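Room and equipment log for the Orkov schools, release 13. If you only want the files, skip down to "What's in the folder" - but do read the bit on room codes first, it'll save you an afternoon!

# zaditside-rooms

This is the open version of the repair and upkeep records kept by the site teams at the Orkov group of schools. Every dripping tap, stuck window, dead light fitting and wobbly bench that got written down is in here, tied to a room and a job type. We've been typing these up from paper sheets for ages and it is a real pleasure to see them finally sit in one tidy table.

There are 811 jobs in this release, from 12 buildings. The smallest building is the old music hut at Parri, the largest is the main block at Zaditside, and the one with the most interesting boiler is definitely Arumard (more on that below).

## What's in the folder

- `jobs.csv` - one row per job
- `rooms.csv` - one row per room, with floor, use and building
- `codes.csv` - the job types and what they mean
- `notes/` - longer write-ups, plain text, one per building
- `scripts/check.py` - finds rows that don't match a room

All the CSV files are UTF-8 with commas. Dates inside are year-month only. The day was often missing on the paper sheets and we didn't want to guess.

## Columns in jobs.csv

| Column | What it holds |
|---|---|
| `job_id` | Short number, never reused |
| `room` | Room code, matches `rooms.csv` |
| `type` | Code from `codes.csv` |
| `reported` | Month the job was written down |
| `closed` | Month it was signed off, blank if still open |
| `trade` | plumbing, electrical, joinery, glazing, grounds, other |
| `minutes` | Time on the job, to the nearest ten |
| `remark` | Free text, lightly cleaned |

`minutes` doesn't include travel between sites. It used to, up to release 9, and if you're comparing with anything that old you'll see Parri jobs suddenly get a lot quicker. They didn't, it's just a long drive.

## Room codes

A code looks like `Z-1-07`: building letter, floor, room. Z is Zaditside, P is Parri, A is Arumard, and the rest are in `rooms.csv`. Two things catch people out:

1. Floor 0 is the ground floor everywhere except Arumard, where the building is on a slope and floor 0 is what most visitors would call the basement.
2. Rooms that were split in two got a letter on the end (`Z-1-07a`, `Z-1-07b`). Jobs from before the split keep the plain code. We left them alone on purpose, so a simple join will drop them unless you strip the letter first.

`check.py` knows about both. Run it with no arguments and it prints the rows it isn't happy with.

Food technology rooms deserve a mention of their own. They have more sockets, sinks and extractor hoods than anything else in the building, and they turn up in the log far more often than their floor area would suggest. Josphat Obura pulled them out into their own note (`notes/food_rooms.txt`) and it's my favourite thing in the whole release. He worked out which hood filters were being changed too late and which worktops had been oiled with the wrong product. Lovely detective work, and all of it from remarks like "smells again".

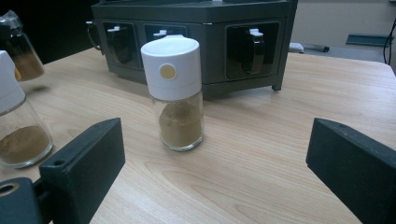

**Zaditside, September**

The new site office is up and running and the paper sheets have stopped! Jobs now go straight into a form on the office tablet, which means the `remark` column gets much richer from here on. Binta Onyeka set up the form and talked every building through it, one staff room at a time. Expect longer remarks, fewer blanks in `trade`, and a few new spellings of "thermostatic".

The old sheets are boxed by building and kept at Arumard. If a row looks wrong, quote the `job_id` and we can pull the original.

## The Arumard boiler

It has its own job type, `BLR-A`. Yes, really. The plant room there feeds three separate loops and the valves are numbered in the order they were fitted, so valve 2 is next to valve 9. Lukian Savchuk drew the whole thing out by hand and the text version is in `notes/arumard.txt`. Please don't lump `BLR-A` in with the ordinary heating jobs if you're working out averages - one winter callout can run longer than a month of bleeding radiators.

## How the text was cleaned

Names of pupils and staff were taken out of `remark`, along with phone numbers and door codes. Veronika Fekete read every row. Where something was removed you'll see `[cut]`. Spelling was left as written unless a word couldn't be understood at all, and in that case it's marked `[unclear]`.

About 40 rows are missing from the table because the sheet was too faded to read. Their `job_id` numbers are left as gaps.

## Known problems

- Glazing jobs at Parri are sometimes filed under joinery. The same person did both.
- `closed` can be earlier than `reported` for small jobs fixed on the spot and written up later.
- Grounds work is patchy. Most of the grass cutting never got a sheet.
- The dining hall at Zaditside has two codes, `Z-0-01` and `Z-0-02`, for the same space. To be merged in the next release.

## Using it

Free to use for teaching, planning or plain curiosity. If you run upkeep for a school or a group of them, please do steal the job codes, they've been argued over for years and they work well! A mention of the Orkov site teams is appreciated.

Fixes and questions go to Inna Lytvynenko, who looks after the table. Send changes as a small CSV with just the rows you'd alter, and keep the header line.

## Still to do

- merge the dining hall codes
- add ceiling heights to `rooms.csv` (Arumard done, Parri half done)
- type up the grounds diary, if the second volume can be found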